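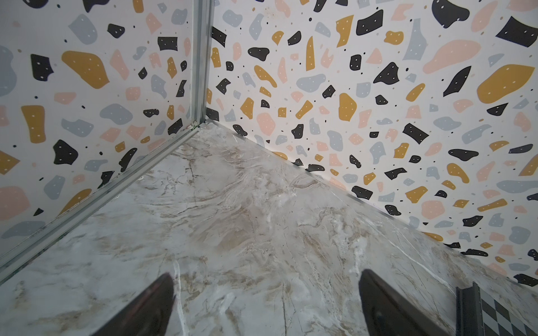
Ich darf heute etwas verkünden, worauf wir bei Bondell seit dem Frühjahr hinarbeiten: Unser Kinofilm "Sorutard" bekommt eine eigene Beauftragte für Sicherheit am Set, vom ersten Bautag bis zur letzten Klappe. Margit Dalen übernimmt das, und ich freue mich riesig! Sie darf jede Aufnahme stoppen, auch meine, und muss dafür niemanden vorher fragen. Beim ersten Treffen ging es gleich um den Boden der Hotelhalle, unser größtes Motiv. Marmoroptik, hellgrau mit beigen und braunen Adern und feinen dunklen Rissen quer durch, dazu Wände im bunten Terrazzomuster - ich war verliebt, Margit fragte nach den Schuhsohlen der Stuntleute. Jetzt wird vor jeder Laufszene geprobt, und zwar in den Originalschuhen.

Die Regeln haben wir zusammen mit dem Studio Solheim aufgeschrieben, 6 Seiten, mehr nicht (mein erster Entwurf war viel länger, den hätte keiner gelesen). Waffenattrappen liegen unter Verschluss und werden nur von der Requisite ausgegeben. Scharfe Munition kommt nicht aufs Gelände, Platzpatronen auch nicht, das Mündungsfeuer entsteht später am Rechner. Kameramann Corentin Bailly wollte das ohnehin so, Stuntkoordinator Eliécer Arboleda hat zwei Nächte lang die Abläufe umgeschrieben. Danke dafür!

Bezahlt wird das aus dem laufenden Budget. Für Schulungen haben wir 3000 Euro zusätzlich eingeplant, und wir rechnen mit rund 500 Komparsinnen und Komparsen, die alle vor ihrem ersten Drehtag eine Einweisung bekommen.

Gedreht wird ab November. Wer für die Presse ans Set möchte, meldet sich bitte vorher bei Rezaul Matubbar von der Agentur Lillance, er koordiniert die Termine und schickt auch das Regelpapier zu. Flache Schuhe mitbringen!

Lutz Brandes
Produzent, Bondell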